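Talks > Teaching by Demonstration > Speaker notes

May
By Capucine Perrin

Start with the number, no preamble. 2670 demonstrations recorded by remote control in the simulator. We kept 1546. Pause there. Ask who has ever seen the discard pile shown on a slide.

I was brought in by Danasano to check the Gririne results, so say up front that I was paid to be grumpy.

Next two slides, same simulated kitchen. Leave them up while I talk.

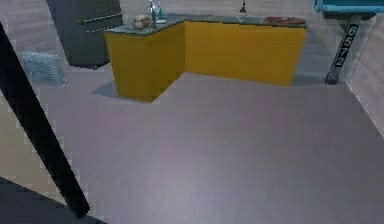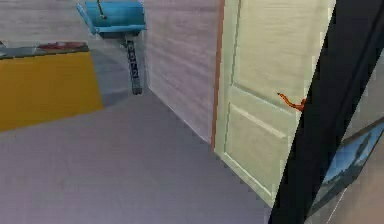 Point one: who is the teacher? Of the kept runs, 677 came from a single operator. She is very good. I suspect the policy learned her habits and we are calling that skill. Dridex say more data will wash this out. Maybe. I asked for the curve and haven't had it.

Point two: remote control is awkward. People stop, back up, think. All that dithering goes into the training set as if it were wisdom. The Bañuelos team trim the pauses by hand, and two people trimming the same run don't agree on where to cut.

Point three: showing by hand feels better, but your arm is in the way and you feel forces the log never stores.

If short of time, skip to the 13 runs that failed on playback with nothing changed. Don't soften it.

Questions. Expect the one about cost.

Recent talks
What a joystick leaves out
Counting failures properly
Gririne: first impressions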